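# Why Do New Things Come Wrapped in Plastic?

I love opening big packages. The best part (don't tell anybody) is peeling off the plastic. It squeaks, it crackles, and it sticks to your elbow when you try to throw it away. But have you ever wondered why it's there at all?

I started wondering when I got a new shelf board for my room. The board came from a little shop called Maltus, and it was wrapped up tighter than a cheese sandwich. I thought, it's a board! What could happen to a board?

Lots, I found out. A smooth white board can get scratched by a tiny bit of sand. Picture a truck with 142 boards in it, all stacked flat and all wiggling every time the truck goes over a bump. If there's one grain of sand between two of them, it gets rubbed back and forth, back and forth, for 300 miles. That grain works like a very small, very grumpy pencil! The plastic film takes the scratches and the board stays shiny.

Film keeps other stuff away too:

- dust, which loves to land on anything flat
- sticky fingerprints (mine, mostly)
- splashes, if somebody carries the package through the rain

So what is the film made of? Most of it is a kind of plastic called polyethylene. Say it with me: polly-ETH-uh-leen. The plastic is melted until it's gooey, then stretched or blown out into a sheet that's thinner than your fingernail. Some kinds shrink when they get warm, so they hug whatever is inside. Other kinds are just stretchy and cling to themselves.

Even good film gets wrinkles. A wrinkle happens when there's a little more plastic than there is board, and the extra has to go somewhere. Light bounces off all those little hills and valleys, and that's why wrapped things look so shiny in spots.

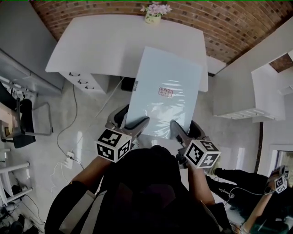
**Why do people leave the plastic on while they move something to its new place?**

Door frames, table corners and belt buckles can all scratch a board on the way, so it's smart to wait and peel the film off once the board is where it's going to stay.

When it's finally time to unwrap, get a grown-up and put the board down flat on something soft. We used 2 old towels for mine. Find a loose corner and pull slowly. Don't poke at it with scissors, or you'll make the very scratch the plastic was there to stop! And keep the film away from babies, pets and your own face. It's not a toy, even though it makes such a good noise.

Afterward I squished all my plastic into a ball, let go, and watched it open up again like a slow jellyfish. I did that 4 times before I put it away.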